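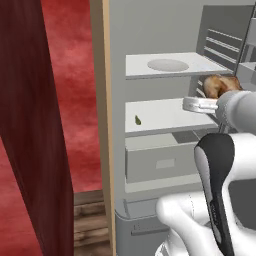

5.3 A failure we did not see coming

I want to spend a little space on the fridge task, partly for the reason that it ate most of May. In Stirnlow, our simulated kitchen, the policy has to handle food on the shelves of an open refrigerator. Figure 6 shows the arm at work with a bread roll between its fingers, just over the middle shelf. There isn't much headroom in there, and that is where our trouble started.

We ran 1,000 episodes and 42 of them ended in what I started calling a jam. The gripper closes fine, the planner asks for a small lift, and the roll gets pushed into the shelf above. The contact solver then fights the arm controller -- neither one gives in -- and the wrist force climbs until the episode times out. Our safety stop never fired in 40 of those 42 cases!

Konrad Kubiak found the cause after I had blamed the solver for days (sorry, solver). The stop was reading force only along the approach axis, so a push straight up looked like nothing at all. We had copied that setting from Sovel, our older tabletop setup, where there was never anything overhead to hit.

With all three axes checked, I reran the 42 jammed seeds. The stop fired in 34 of them. The other 8 still time out, and I think those are a separate bug in how we model soft food -- the roll is one rigid mesh for now, so it can't squash the way bread should.

Figure 6. The fridge task in Stirnlow, with the roll held in the gripper near the upper shelf.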